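19 May 2026
Coating shelf-life check, Multier batch 1168

Opened the second can of Multier today. Skin on top, 4 mm thick, lifted out in one piece. Liquid underneath stirred smooth after ten minutes by hand. Strained it before weighing.

Drew 500 g and thinned with the Sjöberg reducer at the usual ratio. Flow cup gave 42 s, same as the first can. Sprayed two steel panels, one pass each, flash-off between passes as per the Tesau sheet. Slight orange peel on panel B near the hang hole. Panel A clean.

Crosshatch to follow once both are fully cured. If B lifts, repeat with the Drornau primer underneath.

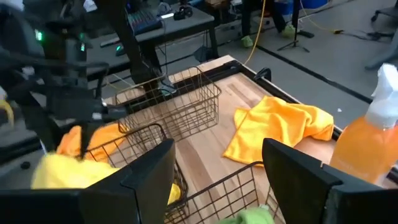
Wire baskets on the butcher-block table, the far one empty.

Remaining stock to be used up by August. Relabel the can with the opening date.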